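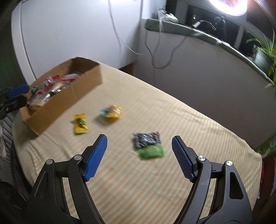
I had promised two hours of work before midnight, and it was already past eleven. Tisaline paid for every good take, and a good take had to be under 60 seconds. I said "start" aloud, as the rules asked, and closed the blue fingers on the green packet.

It slid away under the dark one. I opened the hand and tried again, slower.

In the first weeks I worked too quickly. The reviewer wrote to me, very politely, that the machine would learn my hurry together with everything else. After this message I began to move like my grandmother, who used to lift each egg from the basket as if it was asleep. She never wasted a movement. I was sorry that she was not the one holding the grippers – she would have been an excellent teacher for a robot.

Take 14 was good. Also the next one.

Between takes I put the snacks back on the sheet and changed their places, because the rules did not allow the same picture two times. I was hungry, but I did not open any. The box had to stay complete until May.

Somewhere in Jallero, in a building I knew only from the return address, an arm was going to repeat what my wrists did in this bedroom. I wondered if it would also pause before the corner of the box, as I do. I have no reason for this pause. My grandmother had it too, before the door of the henhouse.

The counter on my phone showed 2372. I stretched my fingers, took the grippers again and said "start."

The green packet came up on the first try. I held it in the air a little longer than was necessary, and then I carried it to the box.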